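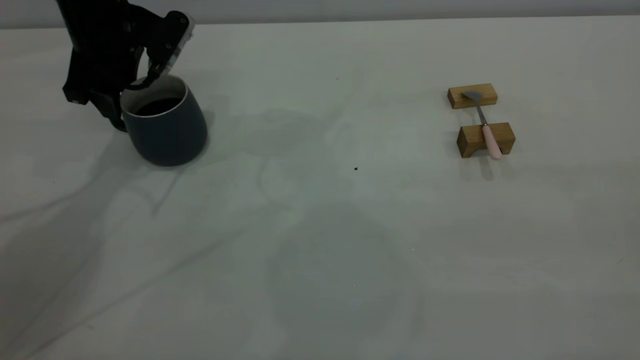
Greer Dalgleish reckons you should buy the arm last, and when she first told me so I thought she'd got it backwards. The arm is the expensive bit, so surely you choose that and fit everything else round it? I'd already got three quotes open in tabs. I closed them, did it her way, and ended up with a rig I could afford to keep running, so I'm writing the method down for anybody else starting a small tabletop setup.

It's for people in my position: one bench, one arm, a modest pot of money and somebody above you who wants a single total by October.

## 1. Write the job list before you look at a catalogue

Use plain sentences. Mine had entries like "take hold of a mug by the rim" and "pick up a spoon that's resting across two blocks". Nothing grander than that! Put the object, what has to happen to it, and how far it has to travel.

Then weigh every object on a kitchen scale, full if it'll ever be full. I forgot that last bit and had to go back and do the mugs again.

Your heaviest object plus the weight of the gripper is the payload you need. People leave the gripper out all the time (I did, in my first draft, and Struan Shearer sent it back with one word on it, which was "gripper").

## 2. Choose the gripper

Measure the widest thing on the list and the thinnest. For me that was the mug across its middle and a spoon handle. If you only ever lift mugs by the rim or the handle, you don't need jaws that open wide enough to go round the body, and that can knock you down a whole size.

Ask the seller these before you ask about price:

- How far do the jaws open with the fingertips fitted?
- Can I buy fingertips separately, and what's the wait?
- Does the cable come with it, and how long is it?
- Will it bolt on to the arms I'm considering without an adapter plate?

The adapter plate question saved me a fair bit. The Vevstead gripper I wanted needed one for the Plorgate arm and came ready to bolt on to the Kazmi. Neither website mentioned it, so do ring up.

## 3. Now the arm

Mark your work area out on the real table with masking tape. Measure from where the base will sit to the farthest corner of the tape, then add a hand's width, as an arm at full stretch is awkward and can't tilt the gripper much. Think about height too. If the gripper comes down on things from above, the wrist has to clear the tallest object *while already holding something*.

By this stage I had two arms left on the list out of five, and choosing was easy. I went for the one with spares in stock.

## 4. Budget for the boring things

My first budget was an arm, a gripper and a camera. My second had 19 lines. Go through these and put a figure against each, even if it's a guess you'll tidy up later:

- mounting plate and bolts
- a table that doesn't wobble
- cloth or matting for the top, plus a spare
- camera, bracket, long cable
- lights
- emergency stop, if it isn't included
- spare fingertips, at least two sets
- objects to practise on, and replacements
- a computer, if you were secretly planning to use your own
- delivery, tax and insurance

Please don't skip the lights. An arm leaning over a pale tabletop throws a big soft shadow, and if your camera work is fussy about that you'll be buying a second lamp in week one. And blocks are brilliant value! Small wooden ones will prop up anything flat so fingers can get at it, and they cost next to nothing.

## 5. Put the dates in

Delivery on my arm was quoted at up to 14 weeks. The gripper was quicker, so I ordered it later and kept the cash a bit longer. Make a small table like this one:

| Item | Order | Needed by |
|---|---|---|
| Arm | first | day one |
| Table and plate | once the arm is confirmed | before the arm |
| Gripper | mid-way | day one |
| Lights, cloth, blocks | any time | day one |
| Spare fingertips | with gripper | first month |

Yes, you *choose* the arm late and *order* it early. I got in a muddle over this, and so did Isla Kerr when she borrowed my spreadsheet.

## 6. Hold some back

I kept a separate line for things I hadn't thought of and refused to give it a nicer name. Gillespie Gunn wanted it spent on a Manska tool changer. I said no, then used part of it on a longer camera cable and a heavier table.

If your total is still too high, go back to step 1 and cross off the heaviest object. It's surprising how often one item is pushing you up to the next arm.

Last updated Sep 8, 2025. I've added the delivery line in step 4, which I'd left out.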